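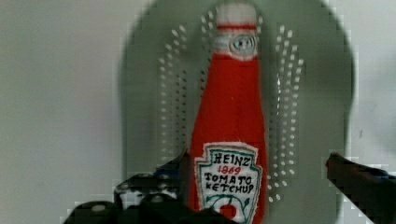
Figure 7.1 A ketchup bottle made as a stuffed fabric toy. The body is red cloth, the cap is white, and the front label is embroidered.

Chapter 7
Shaping Flat Cloth into Solid Forms

Learning goals

After working through this chapter you should be able to:
state why a flat piece of cloth resists bending in two directions at once;
draft a side panel for a tapered body of round cross section;
choose between gores, darts, gathers and easing for a given curve;
set a seam allowance and a stitch length suited to a stuffed article;
predict how filling pressure will change the outline of the finished piece.

Terms introduced: developable surface, gore, dart, ease, stitch line, cut line, notch, turning gap, fill density, bias stretch.

7.1 The problem of the flat sheet

Woven cloth leaves the loom flat. Chapters 2 through 6 dealt with articles that stay flat or nearly flat in use: towels, curtains, table linens and simple bags. The articles in this chapter do not. A cushion, a stuffed toy, a padded tool cover and a fitted cap all enclose a volume, and all begin as flat pieces.

A surface that can be rolled out flat without stretching or tearing is called a developable surface. The side of a cylinder is developable, and so is the side of a cone. A sphere is not. If a sheet of paper is wrapped around a ball, the paper creases near the poles, and no amount of care in folding will remove the extra material. Cloth behaves in a similar way but is more forgiving, for two reasons. Its yarns can shift against one another, and the yarns themselves can stretch by a small amount.

The pattern maker's work is to divide a solid form into regions that are close to developable, and to place seams along the borders between them. The remaining error is taken up by the cloth. A pattern with many pieces leaves little error and takes a long time to sew. A pattern with few pieces sews quickly and leaves wrinkles.

Bottle forms such as the one in Figure 7.1 are useful for study. The outline widens from a narrower neck to a broad lower body, and a separate rounded cap closes the top. A student who can draft a form of this type has met most of the problems covered in the rest of Part Two.

7.2 Drafting a tapered body

Consider a body of round cross section that is widest at the base and narrows toward the top. If its sides were perfectly straight, it would be part of a cone, and a single piece of cloth in the shape of a curved band would cover it. Few real forms have straight sides. The side usually bends outward in one region and inward in another, and the band must then be split.

The usual method is to divide the body into equal vertical panels, called gores. In this chapter we use 4 gores unless stated otherwise. The steps are as follows.

Step 1. Draw the side view of the finished form at full size. Mark a vertical center line.

Step 2. Divide the outline into short stretches of equal length, measured along the curve and not along the center line. Number the division points from the base.

Step 3. At each division point, measure the radius of the form. Multiply by 6.28 to obtain the distance around the form at that height.

Step 4. Divide each distance by the number of gores. The result is the width of one gore at that height.

Step 5. On a fresh sheet, draw a vertical line and mark off the stretches from Step 2. At each mark, set out half the gore width to the left and half to the right.

Step 6. Join the marks with a smooth curve. This curve is the stitch line.

A common fault is to measure the stretches in Step 2 along the center line. The gores then come out too short, and the form pulls in at the widest point when filled. The fault is most severe where the outline slopes strongly, as at the shoulder of a bottle.

Worked example. A test form has a base radius of 48 mm. The distance around the base is 6.28 times 48, or 301.4 mm. The drafter rounds this to 300 mm and divides by 4, giving a gore width of 75 mm at the base. At the neck the radius is 15 mm. The distance around is 94 mm after rounding, and the gore width is 23.5 mm. The rounding at the base removes 1.4 mm from the full distance, a smaller error than the normal variation in hand-guided sewing.

7.3 Stitch line, cut line and allowance

The curve drawn in Step 6 marks where the needle passes. Cloth must extend past it. The outer edge is called the cut line, and the strip between the two lines is the seam allowance.

For medium-weight cotton and for short-pile fabrics, an allowance of 6 mm is standard in this book. Cloth that frays readily needs more. An allowance that is too wide will bunch inside a narrow neck and can be felt through the surface, so the allowance on inward curves is commonly trimmed after sewing and snipped at intervals. Snips should stop 2 mm short of the stitch line.

Notches are short marks placed across the cut line so that neighboring pieces can be matched. On a gored body, place one notch at the widest point and a second where the curve changes from outward to inward. Without notches the feed of the machine tends to move the lower layer faster than the upper one, and a long seam may finish with the two ends out of step.

7.4 Darts, gathers and ease

Gores are not the only way to remove extra cloth. A dart is a wedge folded out of a single piece and stitched along its sides. It does the work of a seam that ends partway across the panel. Darts suit forms that are curved in one area and flat elsewhere, such as the heel of a slipper.

Gathers remove length by drawing an edge up on a loose thread. The extra cloth remains in the article as small folds. Gathers are quick and tolerate poor measurement. They give a soft, uneven edge, and they are a poor choice where a sharp outline is wanted.

Easing lies between the two. One edge is cut slightly longer than its partner, and the difference is worked in during sewing without visible folds. Most woven cotton will accept a difference of 4 percent on a straight-grain edge, and more on the bias. A rounded cap top can be made by easing a circle of cloth into a straight band, provided the circle is only a little larger than the band. A fuller crown calls for darts or short gores.

7.5 The effect of filling

A sewn shell has no fixed shape until it is filled. Loose filling pushes outward with nearly equal force in all directions, and the shell moves toward the rounded form that holds the most volume. Flat faces bulge. Inside corners open. Vertical seams tend to show as shallow grooves, owing to the stiffness of the stitching.

Fill density is the mass of filling divided by the enclosed volume. At low density the shell creases under its own weight. At high density the seams carry a steady load, and a long stitch may open far enough to show thread. Uneven density produces a lumpy outline, a fault most often traced to filling that was pushed in as large wads and never teased apart.

The Mosoti panel test, used in the exercises at the end of the chapter, offers a simple check. Three pieces are sewn from one pattern and filled at low, medium and high density. The distance around each is measured at the widest point and compared with the drafted value. Lempi Hakala applied the test to student work at the Plaslow workshop and found that panels cut off grain varied far more than panels cut on grain, even where the filling had been weighed with care.

Forms meant to stand upright need extra attention at the base. A base disk cut from the same cloth as the body will dome outward when filled. A stiff insert, or a disk cut from heavier cloth, reduces the effect.

7.6 Surface work and the order of assembly

Labels, emblems and other surface work should be applied while the panels are flat. Once a body has been closed, a hoop can't be fitted and a machine foot can't reach the inside. The drafter should therefore settle the place of each label before deciding where the seams will fall. A wide label that crosses a gore seam must be applied after the seam is sewn and before the form is closed.

Dense embroidery shortens the cloth beneath it. A panel should be rough-cut with a generous margin, embroidered, pressed face down on a padded surface, and only then trimmed to the cut line. Section 7.9 gives shrinkage values for three stitch types on Stungate cotton, the test cloth used throughout this book.

Check your understanding

1. Explain why a cone can be covered by one flat piece and a sphere can't.
2. A form has a radius of 30 mm at mid-height. Find the gore width at that height for a body of 4 gores.
3. A filled body is narrower at its widest point than the drawing requires. Name two possible causes, one in drafting and one in cutting.
4. Describe how you would alter the order of assembly if a label were to cross two seams.

Section 7.7 takes up closed ends and turning gaps, beginning with the plain round disk.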